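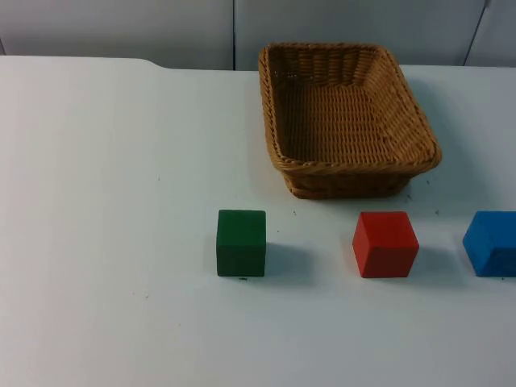
Events > Visits > Open day at Gatlow

I got back from the Gatlow open day with sore feet, a tote bag I didn't ask for and four pages of scribbled prices, so let me get this down before I lose the pages. We've been talking at our shop for ages about getting a small arm for the sorting bench, and I'd been putting off the money part. Well, the money part is pretty much all I did on this trip!

Gatlow sits at the end of a business park with terrible signs. I drove past it twice. Inside it's bright and warmer than I expected, with coffee by the door and the demo tables down the left side. They had 13 stations going, and you could wander up to any of them and ask whatever you liked, which I did, probably too much.

The one I kept going back to was a pick and place table, cubes and a wicker basket, very plain. I liked it for that. The big welding cell had a crowd three deep, but I don't weld, I put small things in boxes, and so this was my table. The woman running it was very patient with me (I asked about replacement fingers, then came back and asked about replacement fingers again).

So, the fingers. They are a wear part. I had never put them in my budget at all. A spare set for the Stidon gripper is $30, fine, but she said a busy bench should keep a few sets in a drawer, and you should write them in as a yearly cost like you would with blades or belts. Same with the small camera that rides near the wrist. The Stidon gripper itself was $1180 on the open day sheet, cable included, mounting plate extra. The Dilo one next to it cost more and came with the plate, and by the time I'd added everything up on the back of my parking slip they were close enough that I'd choose on delivery time.
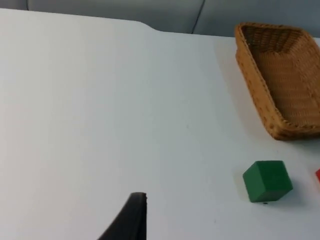
Thitima Thepsuriya thought I was starting at the wrong end, and told me so over the sandwiches: price the table and the lights first, then the arm, then the gripper. Her place had bought the arm first and then spent months finding money for a bench stiff enough to hold it. She also said to ask every seller what the second year costs, and to watch how long they take to answer.

I went back in and tried that. Dilo had a sheet ready, with the service visit and the software renewal on separate lines. The Phetsri people needed to go and ask somebody, and then were really nice about emailing me, so we'll see. Their lead time is 18 weeks, too long for us if we want it running before the holiday orders.

Where I've landed for now: a proper bench and lights out of this year's money, gripper quotes from both in September, and I still have to measure the doorway. Also training! One day of it is included with Dilo and extra with the other two, and I need two people trained, so that goes on the list.

If you go next time, park around the back and eat early. The egg sandwiches went fast.

6 comments | 11 shares

Contact | Copyright 2025 | Back to top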